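Refinishing the Storage Room Shelving: Notes on White Surfaces
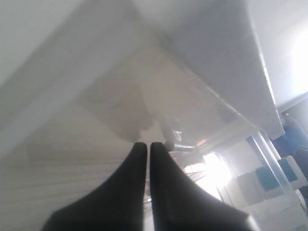

White panels and the translucent sheet, storage room.

The present entry concerns the small storage room at the rear of the Sterby house, which has been out of regular use since the spring and was returned to service in August. Readers who follow these pages for the garden notes may wish to pass over this one. It deals almost entirely with shelving, paint and the storage of household papers.

The room was fitted by a previous owner with boards of several ages. A number of these had yellowed, and two had bowed under the weight of preserving jars. It was decided at an early stage that everything would be brought to a single white. The paint selected was the Ametepe satin in its plainest shade. A sample card was kept on the kitchen windowsill for a week and consulted in the morning and again after supper, and the shade was judged acceptable on both occasions.

The total set aside for the work was $600. The paint, brushes and fillers came to well under half of that amount. The remainder went toward replacement boards, brackets and a new ceiling fixture, the old one having hummed for as long as anyone in the household can recall. The final figure was $722. The overrun is attributable to the fixture, which was chosen on a Sunday without reference to the budget. The author accepts responsibility.

On the matter of white surfaces, several observations may be of use to others undertaking similar work. White on white reveals very little to the eye under direct light. Drips that could not be found at noon were plainly visible at seven in the evening, when the window light came in from the side. It is recommended that all inspection be done late in the day, with the ceiling light off. Edges should be sanded with a fine paper between coats and wiped with a damp cloth. The second coat should not be hurried. The tin gives four hours; overnight proved better.

Plastic sheeting was used for the whole period of the work. The heavier grade was purchased in a roll of 50 feet from Bumico, and a good portion of it remains. Milky sheeting of this kind has one drawback, in that small tools laid behind it become difficult to identify. A screwdriver was mislaid for two days in this manner and was replaced before the original was found. The household now owns two.

Hedvig Ljungberg, a neighbor with considerable experience of old houses, visited twice and offered advice on the brackets. Her view is that a shelf intended for paper should be supported at shorter intervals than one intended for linens, as paper is heavier than most people suppose. This advice was followed on the lower shelves and disregarded on the top one, where only hats are kept.

The papers themselves required more time than the painting. Nearly 500 receipts, letters and instruction booklets had accumulated in the room, many relating to appliances that left the house long ago. These were sorted at the dining table over three evenings. Tax records were retained. Manuals were retained where the appliance could be located. Letters were retained without exception, including those of no interest. The whole is now held in Jomow file boxes, labeled on the short side so that the labels may be read from the doorway.

Certain items remain outstanding. The inside of the door has had one coat only. The gap between the end board and the wall is wider at the top than at the bottom, and a strip of molding will be needed to cover it. The old brackets are in a coffee can on the back porch and may be collected by anyone who has a use for them; there are enough for a modest bookcase, with screws, though the screws do not all match.

A further entry will address the hall closet, where the same paint is to be used. Correspondence regarding the brackets may be left in the comments or, for those living nearby, in the mailbox at the gate.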